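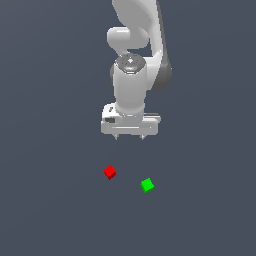

Garba Ekpo and the 600 jars

I got to Watedard on a Friday just after lunch, and Garba Ekpo already had a spoon waiting for me. "Taste first, talk later," he said, and pushed a jar of pepper relish across the counter (so good, and yes, my eyes watered!).

He's been making the stuff for 19 years, first in his mom's kitchen and now in a rented one behind the bakery. Every March he does his big batch, 600 jars, and his cousins come over to help with the labels. I asked if he ever gets sick of onions. "My wife does," he said. "She makes me leave my shoes on the porch."

The recipe came from an aunt who never wrote anything down, so the first few tries were pretty rough. "Way too much vinegar. My brother still ate it, but he eats everything."

What surprised me was how little he wants to grow. A grocery chain called a while back and he told them no thanks. "I'd have to cook it in a tank. I like my old pot, I know where it burns."

He sells at the Saturday market and out of the kitchen door, and he's trying a green tomato version this summer – I got a tiny taste of that one too. It needs more salt, and he said so before I could.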